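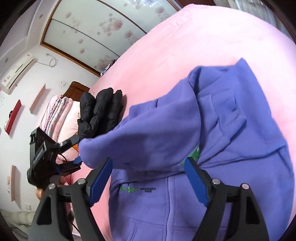 Skuvero ouvre son atelier de manipulation textile à Lornonthorpe

Lornonthorpe, le 23 janvier 2020 – La société Skuvero a présenté à ses partenaires et aux habitants le travail de son équipe de robotique domestique. La visite portait sur Roduven, un programme consacré au pliage et au rangement des vêtements.

Pour constituer ses données, l'équipe utilise des pinces tenues à la main. Un opérateur saisit le vêtement avec les deux mors, le déplace, le plie et recommence. Les gestes enregistrés servent ensuite à entraîner les bras robotisés du programme. Les visiteurs ont suivi plusieurs séances, puis ont pu prendre les pinces en main par groupes.

« Un sweat à capuche est plus difficile qu'une serviette », explique Wendell Thibodeaux, responsable du programme. « Il y a les manches, la fermeture, la capuche qui retombe. Nous préférons travailler sur un vrai lit, dans une vraie chambre, parce que c'est là que les gens plient leur linge. »
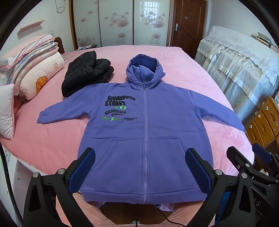

Sweat à capuche violet étalé sur un lit, entre les mors noirs à patins bleus de la pince. Photo Skuvero.

Roduven a démarré en octobre. L'équipe a enregistré à ce jour 2000 séquences, dont 1000 sur des vêtements à manches longues. Les autres concernent le linge de maison et les accessoires. Une séquence est écartée quand la pince lâche le tissu ou quand la main de l'opérateur touche le vêtement.

La société Cordero, qui exploite des résidences avec services, participe au choix des tâches. « Nos équipes passent beaucoup de temps au linge. Nous voulons savoir ce qu'une machine peut prendre en charge, et à quel rythme », indique Cayetano Pastor, directeur des opérations de Cordero. Aucun calendrier de mise en service n'est arrêté – les essais en résidence dépendront des résultats obtenus sur les bras robotisés.

Une deuxième visite est prévue. Elle est gratuite, limitée à 20 personnes, et l'inscription se fait à l'accueil de Skuvero. Les enfants doivent être accompagnés.

Contact presse : service communication de Skuvero, Lornonthorpe.

Classé dans : Entreprises, Robotique, Vie locale
34 partages – 3 commentaires

Martine G.
J'y étais. La pince est plus lourde que je ne pensais, j'ai réussi à plier une manche et pas l'autre.

lolo_72
Et les draps-housses, c'est prévu ?

Bernard
Est-ce qu'on peut s'inscrire par téléphone ? L'accueil ferme avant que je sorte du travail.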